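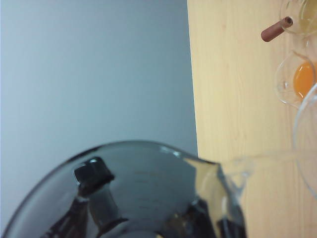 Figure 1. Clear vessel at close range, spout toward the wooden tabletop.

Skanlow Tabletop Vessels, README
Release date: May 2, 2021

Contents
Skanlow is a set of 414 still pictures of clear kitchen vessels used for mixing and pouring drinks. It was compiled under the Hamance project for work on outlining transparent objects. The pictures are split into 2 folders, "pour" and "blend". Names are lowercase and sorted by session.

Labels
rim: upper edge of the vessel, including any spout
wall: transparent side, including parts where the table shows through
base: blade base or solid bottom
liquid: contents, if any
Reflections on the glass or plastic are labeled as wall. Table grain seen through a spout is also labeled as wall. 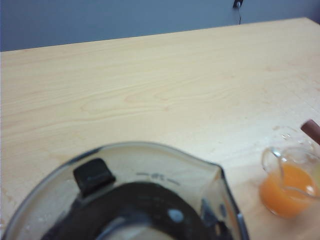
Figure 2. Clear plastic blender jar with black blade base; small pitcher of orange juice at right.

Known issues
Dark areas seen through a vessel are hard to assign; 48 pictures carry the flag "unsure". Molded measurement marks are often too faint to read and are not transcribed. Glare on the tabletop can hide the grain. Vessels that are only partly in view keep their labels up to the picture border.

Changes
Flukis label names replaced with the four above. 70 outlines redrawn. The next label check is planned for September.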